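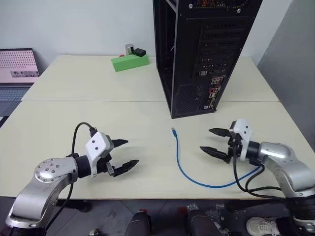
Blue Ethernet cable on the white table.

April 6, 2018

Network logging for the Vimden fermentation trial, or what's left of it. Writing this up before I forget which bit I changed, because last month's entry just says "fixed it" and that has been no help to anyone (sorry Chin-lung).

So the sourdough cabinet has been dropping temperature readings overnight since the middle of March. Chin-lung Kwan thought it was the probe. I thought it was the logger. We had a bit of a go at each other over it at lunch, all good-natured, and then I pulled the whole night's file and there were 2,064 rows in it, with a great big hole between one and four in the morning. The probe was reading fine on either side of the gap, same offset as always, so I'm claiming half a point.

Swapped the logger for the spare Hsieh unit and left the probe alone. Set it to write every 50 seconds, which is more than we need but I want to see the hole clearly if it comes back!

Now the actual bread stuff. Starter B (the rye one) is miles ahead of starter A. Fed both at 100 g flour to 100 g water, same bag, same jug, and B was over the rubber band by morning tea while A just sat there looking sulky. Smell on B is lovely, green apple and a bit of yoghurt. A smells like nail polish remover, so it's hungry, and I reckon the cabinet got warmer than we wanted in the missing hours. Can't prove it. Very annoying.

Baked one loaf from B anyway. Final dough weight 669 g, came out a good dark colour, crumb a bit tight near the base. I under-proved it, I know I did, I wanted to go home. Flavour was great though — proper sour at the back, and the crust stayed crackly into the arvo. Abundio Magaña had three slices and wants the salt up a touch. I'd leave it.

Flavbridge sent the new tasting sheets and they've dropped the line for aroma, so write it in the margin for now. I've emailed them.

To do:
check the gap again Monday, whole file, not just the graph
feed A twice a day over the weekend (Chin-lung has the key)
ask Stunora if the organic rye is coming back or if we should stop waiting
relabel the jars, the texta has rubbed off B
find the good bread knife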